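**January, late, notebook: Erville council transcripts**

Back on the zoning hearing audio! I ran the whole evening session through Handero again with the new speaker settings and it's so much better at telling the council members apart (last time it gave half the mayor's lines to the clerk, which made for a pretty wild vote on the parking ordinance). Two hours of tape, 41 speaker changes, 6 I had to fix by hand.

Still stuck on the Harawira annexation answer. The question was a plain yes or no, and the reply runs 18 lines in my draft without landing on either. I typed it verbatim, ums and all, and I'm leaving it that way. If anyone wants a cleaned-up version for the newsletter, please make a copy first and don't touch mine!

Pallex export keeps dropping the timestamps after public comment. I tried plain text, same thing. Tomorrow: split the file at the recess and export both halves.

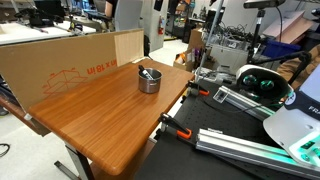
*Small steel pot on the table, cardboard behind.*

To do: check the roll call spelling against the posted agenda, and find the missing page of the sign-in sheet.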